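Breakfast on One Small Table

The owner of Clurnow, a play cafe with a soft play floor, has been making toast for other people's children for five years. The menu is short: toast, coffee, cereal, and fruit when there is any. We talked at 3 in the afternoon, after the lunch crowd had gone home.

She started with a full kitchen in mind. The quote from Stimis, the fitter, put an end to that. "I looked at the number and thought, what do people want at nine in the morning? They want toast," she said. "So I bought a toaster."

It cost her 58 dollars, and it is the second one. The first was a four-slot model that took up too much room and browned one side more than the other. She prefers two slots. "You watch two slices. With four you walk away, and then you have four burnt slices."

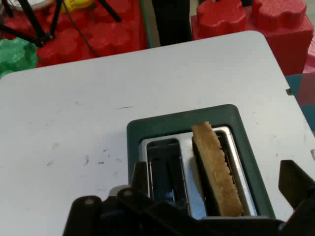
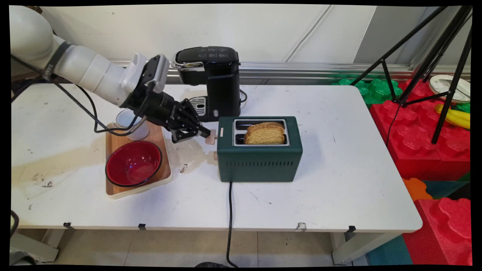
Her bread comes from Yordanov, a bakery a few streets over, and she has firm views on it. A loaf one day old toasts better than a fresh one. She cuts it by hand, and a thick slice gets pushed down gently - never forced, or it tears on the wires.

The crumbs are the worst part of the job. She empties the tray at closing and wipes the table with a damp cloth. "I tried the sprays. They leave a smell, and then the toast smells like it too."

Coffee is for the parents, one cup at a time. She considered a bigger machine from Mirora but decided against it after seeing how much counter it needed. "People here wait two minutes for a coffee. They're sitting down for the first time all day, they don't mind."

I asked what she would change. She wants another outlet on the far wall and a deeper shelf for the bowls. She also plans to add cinnamon toast in November, which her regulars have been requesting since last winter.

"Butter on the side, though," she said. "I learned that one early. Half the kids won't touch it if you've already put it on."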